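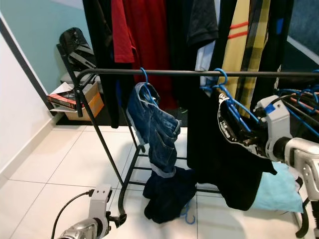 Re: [brurkumby-leaseholders] Phase two release and parking

Irena Adamczyk wrote:
> Has anyone had a proper answer from Pawlak on when the second
> block goes on sale, and whether those flats come with parking?
> The sales office told me February, then said it depended on
> the road. I own a one-bed in block one and would like to know
> before I put it up for rent.
> Irena

Irena,

I rang them this morning. The second block has 60 flats and they plan to release 16 of them first, all on the side facing Fudov Lane. February is still the date they are working to. The access road has to be adopted before anyone can complete, but they can take reservations without it.

On parking, the flats in the first release have one space each. The rest go on a waiting list. Our own spaces are in the lease and are not affected.

The service charge is the part I would look at. Mine is 2744 a year at present, and Sivham, who manage both blocks, want to add 528 for the shared garden and the new gate. I have asked for the breakdown in writing. My reading of the lease is that we shouldn't pay towards the gate until the second block is occupied, but I am not a solicitor and would be glad if someone else checked schedule four.

If you are letting yours, you need Sivham's consent first. The form is on their site under Owners. They took three weeks over mine.

I will post the breakdown to the list when I get it.

Przemysław Gajewski
Block one, second floor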